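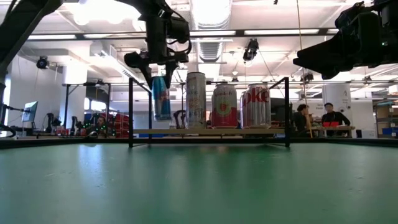
Incidencia 1071
Sistema afectado: Vusanura, módulo de plantillas y destinos
Unidad solicitante: Sección de Personal, Mando de Transmisiones
Prioridad: alta
Estado: cerrada

Descripción del problema

Tras la disolución administrativa del Grupo de Apoyo Gusmont y la integración de sus puestos en el Mando de Transmisiones, el módulo de plantillas continúa mostrando 70 puestos bajo el código de unidad anterior. Los partes de efectivos generados desde el lunes recogen dichos puestos por duplicado: una vez en la unidad de origen y otra en la de destino. El total correcto es de 630 puestos; el parte refleja 700.

Se solicita la corrección antes del cierre mensual de marzo, dado que el parte se remite al escalón superior sin revisión manual.

Firmado: Brunello Bortolotti, Sección de Personal

Actuaciones

08:40. Jomar Javier (soporte de primer nivel). Se reproduce el error con el perfil de consulta. El código antiguo figura como «inactivo» en la ficha de unidad, pero el informe no aplica ese filtro. Se solicita al usuario que se abstenga de modificar destinos mientras la incidencia permanezca abierta.

09:25. Jomar Javier. Regenerado el parte con la caché vacía. Sin cambios. Se eleva a segundo nivel.

11:10. Beryl Lambert (segundo nivel). Revisada la tabla de dependencias orgánicas. La baja de la unidad se registró con fecha de efecto, si bien los puestos asociados conservan abierta la relación con el código anterior. El proceso Mokix, encargado de cerrar dichas relaciones, finalizó con el aviso 328 («unidad sin mando asignado») y omitió el lote completo.

11:50. Beryl Lambert. Consulta a la Sección de Personal: ¿el cargo de jefe de la unidad disuelta debe constar como vacante o como suprimido?

12:30. Brunello Bortolotti. Suprimido. La resolución de organización no contempla vacante alguna en la unidad de origen.

13:15. Beryl Lambert. Modificado el estado del cargo. Ejecutado Mokix en el entorno de pruebas: lote procesado sin avisos. Se solicita autorización para producción.

15:05. Osvaldo Marras (responsable de aplicación). Autorizada la ejecución fuera del horario de servicio. Deberá realizarse copia previa de la tabla de dependencias.

19:20. Beryl Lambert. Copia realizada. Proceso ejecutado en producción. Relaciones anteriores cerradas; el parte arroja 630 puestos.

Conformidad del usuario

Comprobado el parte de efectivos. Los historiales individuales conservan el destino anterior con su fecha de cese. Conforme con el cierre.
B. Bortolotti

Observaciones

El aviso 328 pasará a tratarse como error bloqueante en la próxima revisión de Mokix. Responsable del cambio: Arnout Groen.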